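Genholm Fingertip Service Kit, reviewed after a summer on one gripper

By Catrin Harries

Rating: 4 out of 5
Price paid: $70
Bought with our own money: yes

The kit is a plastic case with a torque screwdriver, hex bits, a feeler gauge, two setting blocks, a tube of medium threadlocker, a pack of black screws and a laminated card. Genholm sells it for small two-finger grippers with bolt-on brackets. We have one cell that uses a gripper like that. It handles cloth, mostly folding and moving single pieces across a mat, and it goes through fingertips faster than anything else in the building.

Before the kit we did fingertip changes with a loose hex key and a steel ruler. It worked, but two people would do it two different ways. Rhun Kemeys liked his screws tight. I stopped at snug. After a change the fingers would close a little off center, the cloth would pull to one side, and someone would spend the afternoon adjusting the program to make up for it.

What you get

The driver is the best part. It clicks over cleanly and the handle is short enough to fit between the finger brackets when the gripper is fully open. A standard bench torque driver hits the wrist on our arm. The hex bits are good steel. I have put 60 screws through the smallest one and the corners are still sharp.

The setting blocks are plain machined pieces. You close the fingers on the wide one at low force, snug the bracket screws, swap to the narrow one, check the tips meet it evenly, then torque everything. The feeler gauge goes between tip and block. If it slides in on one side only, back off that bracket and start again.

The spare screws are ordinary socket heads in black oxide. You can buy the same thing cheaper by the box, but it is handy to have them in the case.

The card is the weak part. The print is small, the steps are numbered but the drawings aren't, and the torque table is on the back, so you keep flipping it over with greasy fingers. Xinyi Yao retyped the whole thing on one side of a sheet and we use hers.

How we use it

The arm gets parked low over the mat with the fingers all the way open. We lock out the drive and leave the gripper on the wrist. Genholm's card says to take it off. We tried that twice and stopped, as going back on meant checking the tool offset every time.

Each bracket screw is cracked loose a quarter turn before any of them comes out. Old threadlocker gets brushed off, and the holes are wiped with alcohol. New tips go on with the screws finger tight. Then the blocks, then the driver. Start with the inner screws and finish with the ones in the outer brackets. If you do the outer ones first the bracket takes a set and the tip ends up leaning.

After that we run ten slow open and close cycles with nothing in the fingers, check the screws again without adding torque, and go to a piece of cloth. I like a thin, limp one for this. A stiff towel will hide a bad tip angle.

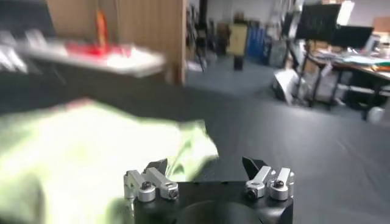 Wrist camera view with the fingers open. The black tips angle in toward each other, and the screw heads can be checked from this side.

The wrist camera turned out to be more useful than the feeler gauge for daily checks. Zarmeena Jafri saves a still with the fingers open after every service, and the next morning's still goes beside it on the screen. A tip that has rotated shows up right away. We also put a dot of paint pen on each screw head and the bracket next to it. The kit should come with a paint pen. It doesn't.

One full change takes me 10 minutes with the kit. It used to take most of a coffee break plus the arguing.

Problems

The case latch broke in July. It is thin plastic and it snapped when the case was on a cart, not even dropped. Emlyn Bevan wrote to Genholm and they sent a new case, which has the same latch. We use a rubber band.

The threadlocker tube is too big for the job and the nozzle is too wide. Squeeze a drop onto a scrap of card and pick it up with a toothpick. If it gets on the fingertip pad it will mark cloth, and I had to throw out a new pad because of that.

The narrow setting block has no chamfer. It nicked one of our pads the first time we closed on it. Rhun broke the edges with a fine stone and it has been fine since.

There is no calibration certificate for the driver. Ours read slightly high against the one in the test room, close enough for brackets. If your quality people want paper, ask before ordering.

Compared with the others

I borrowed the Mekell set for a week. The driver is nicer and it has a certificate, but there are no blocks, so you are back to a ruler for centering. The Irine kit has blocks and a much better case. It costs a lot more, and half of it is parts for vacuum cups that we don't use.

Who should buy it

If you change tips a few times a year, a decent hex key and some patience will do. If you change them every couple of weeks, or more than one person does it, get the kit. Our gripper went 700 cycles on the last set before the first screw check and none of the paint marks had moved.

One star off for the latch and the card. Replacement bits are sold separately and the order page lists them under "drivers," so look there.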